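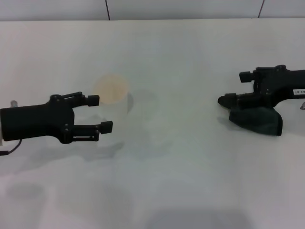
A reply under the December thread says frosted cups are the wrong choice for dry goods, clear glass does the same job, and a loose disc on top isn't a lid anyway. Fair points, two of them at least. Longer answer follows.

1/30/25

Frosted first. The wall is translucent, so you lose the contents as a picture but keep the fill level as a shadow. For lentils, rice or coffee that is enough. For telling baking soda from cornstarch it is useless, and so is clear glass. Label both.

Level reading depends on the light. With a window behind the shelf the line is sharp. Inside a cabinet with a solid back it disappears below the halfway mark. I keep the refill items on the open shelf and everything else behind the door.

Frosting also hides scratches. Clear plastic looks tired after one winter of being nested and pulled apart. The matte wall looks the same as when I bought it. Cosmetic, but I stopped replacing things.

Now the lids. A disc resting on a rim does three jobs: keeps dust out, slows moisture, gives you a flat top to put a label on. It does not seal. If you need a seal, you need a gasket or a thread, and you will be cleaning that gasket.

My cups are the Ketex straight-wall ones, 304 ml to the brim. Outside diameter at the rim is 76 mm, measured with calipers on several of them. The spec sheet from the shop in Skuvmont agrees.

Straight wall matters more than the material. Tapered cups waste shelf at the bottom and the labels go on crooked. The tradeoff is that straight walls don't nest, so storing spares takes real space. Mine are in a box in the hall closet.

The discs are Ollix, bought separately. They come with a shallow step on the underside that drops inside the rim. The step is 62 mm across, well under the inside diameter of the cup, so it centers the disc loosely and nothing more.

Loose is what I want at the counter. One hand lifts the disc, the other has the scoop. A snap lid takes both hands, and then the scoop goes down somewhere and picks up crumbs.

Loose is not what I want for brown sugar. I ran a cup of it under a plain disc for most of December and it set hard at the top, soft underneath. Same sugar in a screw jar stayed soft the whole time. Brown sugar goes in the screw jar, end of test.

Salt and white sugar: no difference I could find between disc and screw lid. Ground coffee: noticeable after a few days, so I only decant what gets used by then. Whole beans stay in the bag.

Color coding. Tan discs mean food, gray discs mean not food (borax, washing soda, plant feed). The cups are identical, so the disc color carries all of it. If you have kids or guests who cook, don't do this. Put the not-food in another room.

Someone will ask why not print the name on the cup. The contents change and the cup doesn't. Label on the disc, strip of paper tape, pencil. Pencil survives a damp cloth better than the marker I tried.

Exception: when two cups are open at once, discs can get swapped. Hence a second piece of tape on the underside of the cup with the fill date and the same name. Slow to write, fast to check.

Shelf pitch. I use the Beaudoin wire rack with adjustable levels. Leave 50 mm between the top of the disc and the underside of the next shelf. Less than that and you can't get fingers over the disc, so you drag the whole cup out by the wall.

Dragging on wire is how cups tip. The base bridges the wires fine when it sits still, then catches when it moves sideways. A cut-to-fit liner fixes it. I used shelf liner from a roll, smooth side up.

Filling. Do it on a plain light-colored surface with nothing under the cup. Spilled grains show up and sweep off. I used to fill over a tray and the tray rim was always in the way of the bag.

Fill to a finger width below the rim. The step on the disc needs that space. Overfill it and the disc rides on the contents, looks closed, and slides off the first time you pick it up.

Washing. Cups go in the top rack of the dishwasher. Discs by hand, the step holds water. Dry them standing on edge, leave them out overnight, then put them back. A damp disc on a flour cup makes a ring of paste around the rim.

Smell. Plastic keeps it. The cumin cup is now permanently the cumin cup. I tried vinegar, baking soda and a week in the sun by the back door. Still cumin. Glass wins this one with no argument.

Weight is the other way. A full row of glass jars bowed my old shelf by an amount I could see from the doorway. Same row in plastic, no visible sag. If your rack is bolted into studs you can ignore this.

So, to the reply: glass for spices and anything sticky, plastic for the stuff you scoop every day. Yes, the disc is a cover. I'll stop writing lid.

Replacement discs, asked twice in DMs: Ollix sells them in small packs, and the step size changed between versions. Measure yours before ordering. The older wider step binds in my cups and has to be pried out with a spoon handle.

Next up is the drawer under the rack, where the scoops live. It needs dividers and I haven't picked a height yet. If you have a divider that stays put without adhesive, post the dimensions.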